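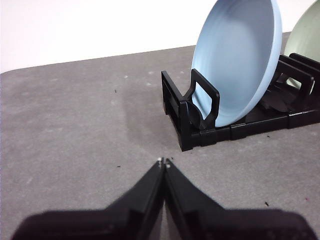
A gray tabletop.

Put the Big Tables Back
By Gladys Mfinanga
4/14/25

The Wisholm library reopened in September after a long renovation. The roof no longer leaks, the restrooms are clean, and the heat works on both floors. I was in favor of the project and voted for the bond that paid for it. I would vote for it again. But the reading room used to have 10 long tables, and now it has 2, and I think that was a mistake.

In place of the other eight we have single desks with felt dividers, and four glass booths that can be reserved by phone or on the website. The booths are popular. On weekday afternoons they are booked solid, mostly by people on video calls. The desks get less use. The two tables that remain are near the windows, and on most days every chair at them is taken by noon.

The plan came from a design firm called Surnent, and their report is still posted on the town website for anyone who wants to read it. It says that library visitors today want privacy and control over their space. I am sure some do. I use a divided desk myself when I have forms to fill out. The report did not ask what people were doing at the long tables before, and that seems to me the first thing you would want to know before hauling them out.

I can tell you some of it, having sat there most Saturdays for years. High school students did chemistry in groups and were told to keep it down. Otakar Polák brought the county survey maps out of the local history room and unrolled them, and they took up half a table. You cannot unroll a survey map on a desk 30 inches wide. He now does it on the floor, and he is not a young man. Parents worked at one end while their kids colored at the other. People with tax papers spread them out in piles. A woman I never met cut sewing patterns every winter and swept up after herself.

A large table lets strangers sit near each other without having to do anything about it. You don't have to join, sign up, or introduce yourself. You pull out a chair. After a few months you nod at the same faces, and sometimes a conversation starts – about the weather, or about what on earth that map is. I learned how to appeal my property assessment from Sudheer Naidu, who saw the form in front of me and had filed the same one the year before. I would not have gone to a workshop on the subject, and I don't think the town has ever held one.

There are fair arguments on the other side. Thibault Vidal, who was on the library board when the plan passed, wrote to me that the old tables were noisy and that one person with a laptop and a coat could take over a space meant for six. He is right about the coats. He also pointed out that people who work remotely need a place to take calls, and that before the booths they took them in the stairwell. I remember the stairwell. I don't want it back.

But a booth serves one person by the hour, and it takes up close to the same floor as a table that served six or eight. If the booths are full, the town may need more of them. They should not come out of the one room where a person without a reservation could expect to find a seat. The second floor has a wide hallway with two display cases in it and nothing else. Put the next booths there.

The cost should not be a problem. The old tables were not thrown away. They are in the basement of the Bratell building, which the town already rents for storage, and moving four of them back would take a truck and a morning. Štěpánka Sýkora at the public works office told me the last estimate for a move like that was $400. The felt desks could go to the senior center, which has asked for desks.

I know this is a small matter next to a roof. Still, the town spends a good deal of effort on getting residents to know one another. We have a block party grant and a banner on Main Street about community. We also had a room where it happened on ordinary days with no program attached, and we cut most of it out to make space for dividers.

The board meets again next month and the furniture is on the agenda under "other." I plan to ask for four tables.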